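Rustcombe Robotics Club – Ticket 400
Opened by: Farzana Karunaratne
Status: open

Problem: left grip reading drops to zero partway through a pick. Right side is fine.

10 Dec 2023, Farzana: Swapped the cable, no change. Restarted the logger – same result after nearly 50 picks.

Uyên Mạch: Is the log rate still 1000? Kim's build needs 400.

Farzana: It was 1000. Set it to 400 and the drops are fewer, but I still got 2 on the box task.
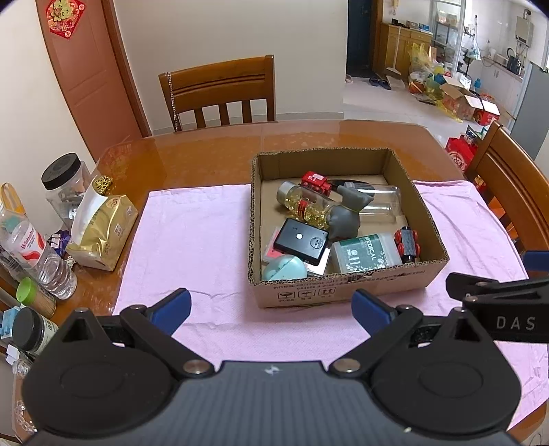 Both came with the fingers almost fully open. I'll reseat the left connector next and run the same task again.

Uyên: OK. Leave the ticket open until then.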